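Ticket 663 – Sim cell Hetel, kitchen layout: gripper stalls above board
Status: monitoring
Opened by: Nhung Phí
Assigned to: Cirilo Cortés

Reported: arm reaches the pre-grasp pose, then times out at 3000 ms without closing. Fault repeats on every seed since the Grasell controller update. Log shows "wrist goal not settled", no collision flag.

Checked joint limits and gripper force, both at default. Reloaded the scene from the Citirari repository, same result. Joint damping on the wrist had been reset to 8 by the update – our saved value is 320.

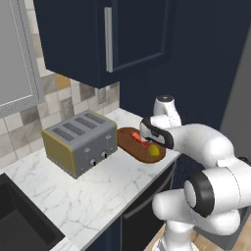

Wrist damping restored to 320 and the cell config re-exported. Pose check was done with the gripper pointing straight down at the cutting board, fingers over the red-orange and yellow objects. The toaster sits directly beside the board, so keep it in the collision set when testing approaches from that side. Do not widen the settle tolerance to get around the timeout; it hides the damping fault.

Nhung: reran the failing seeds, no timeouts. The update script still overwrites the saved file. I have write-protected our copy for now.

Cirilo: script fix is scheduled for April. Leaving this open until then – please attach the joint log if it recurs.

Related tickets
Dvořáček gripper model: finger offset after import
Hetel cell: base frame colour wrong in viewer
Citirari: scene reload drops collision set

Last updated: February 11, 2024
Contact simulation support | Back to top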